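Why the Reading Room Should Stay Open Late

Posted 22nd December

The Bevan Public Library has proposed closing its reading room at six o'clock on weekdays, two hours earlier than at present. The stated grounds are low attendance and the cost of heating. This association has read the proposal with care and believes that it should be withdrawn.

The attendance figures on which the proposal depends were gathered in August. Schools were closed, evenings were long, and many residents were away. On an average night that month, 39 people used the room after six. During the first full week of the fall term the same count reached 72. A public body should not set its winter hours by its summer crowds, and we are surprised that the later figure appears only in an appendix.

We accept that the building is expensive to heat. The boiler is old and the windows on the Hudenano Street side have needed work for years. Closing the room early does little about either. The offices upstairs will still be occupied until eight, and they share the same heating system. Any saving would come mainly from staff hours, and the proposal ought to say so plainly.

There is also the question of who comes in the evening. People who work during the day cannot visit at three in the afternoon. Students who share a bedroom with younger brothers and sisters need a desk somewhere else. Residents without a home internet connection use the library to pay bills, renew permits and apply for jobs. It has been suggested that these services can be reached by telephone. Some can. Many cannot, and the forms for the county housing list still run to several pages that must be printed and signed.

The library may reasonably ask for something in return. We would support a modest rise in the fee for hiring the meeting rooms, which has not changed in a long time, and we would support closing the second-floor stacks at six — few readers use them at night. Either step would be fairer than turning people out of the one warm, quiet room in town that asks nothing of them.

The board meets again in the new year. Members of the public may speak, and written comments are accepted at the front desk. We urge residents to send them. 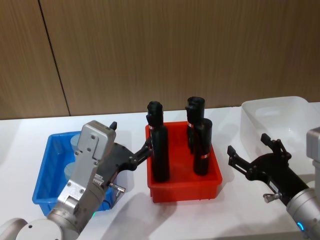
Comments need not be long. A few lines stating when you use the room, and for what purpose, will be of more help to the board than a general statement of support.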